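Chapter 4
Looking After a Two-Arm Cell

Before we get into torque settings and spare parts lists, I want to spend a few pages on the boring stuff, which in my experience is where most of the trouble in a small cell starts. The one I'll use all through this chapter is the tabletop cell I look after at Borkthorpe. We call it Adine (every cell in the building has a name, and I didn't pick them). It's two arms on a front rail, a table with a cloth over it, and whatever parts we're handling that month. Lately that's been masking tape, lots of it!

Tape rolls look like an easy part. They're round, they're light, and you can drop them without anyone getting upset. But a roll can lie flat, lean on its neighbor or stand up on its edge, and each of those wants a different approach from the gripper. If your fingers are even a little out of line you'll find out on the leaning ones first. That makes a tray of tape a pretty good health check for a cell, and I use it as one after every repair.
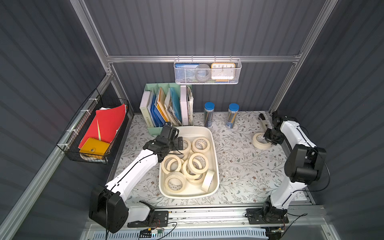 Beaudoin

Start at the rail. Both arms bolt to the same front rail, so anything that loosens there shows up as a position error at the gripper, and a tiny shift at the base turns into a big one at full reach. I check those bolts every 80 hours of running and write the result in the log even when nothing moved. Put a paint mark across each bolt head and the rail, and next time you can check the lot with a flashlight before you even pick up a wrench.

Cables come next. Look at how much slack the right arm carries in that loop off its elbow. You want enough that the joint can fold all the way without pulling, and not so much that the loop reaches the parts. The left arm has its cables running along the side of the long link, and there I'm looking for rubbing. Run a finger down the whole length with the power off. If you feel a flat spot, that cable is on its way out - order one now and swap it when it suits you.

Then there's the stuff people hang up around a cell. Ours has wire baskets on the walls and pencils and folders at the back of the table. I'm fine with all of it as long as it stays put. Once a basket is in the arm's collision map, it's part of the machine. Move it two inches and you've changed the setup, so tell whoever runs the next shift and update the map.
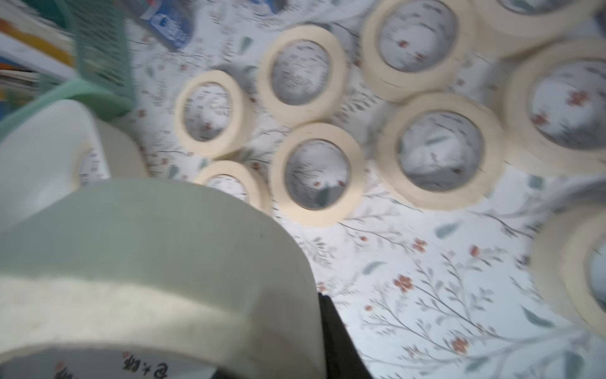 Borkthorpe, March

With the rolls spread out flat and close together like this, the fingers have to come down in pretty narrow gaps, and that's where pad wear starts to matter. Ours are Zullent pads, and I replace them after 117 hours. You might get more out of yours. I did stretch a set to nearly double that once, and spent an afternoon blaming the software for rolls that slid out of the grip.

The wrist camera deserves a minute too. Some blur while the arm is moving is normal and I wouldn't chase it. Blur when the arm is standing still is another story, so park it over something with fine detail (a printed cloth is great for this), take a shot, and compare it with the one you saved at setup. Wipe the lens, try again, and only then go looking for a loose mount.

In the next section we'll take the gripper off the left arm and go through it finger by finger. Have a 4 mm hex key handy, plus a small dish for the screws. Read the lockout steps in Chapter 2 again first, please, even if you did them last week.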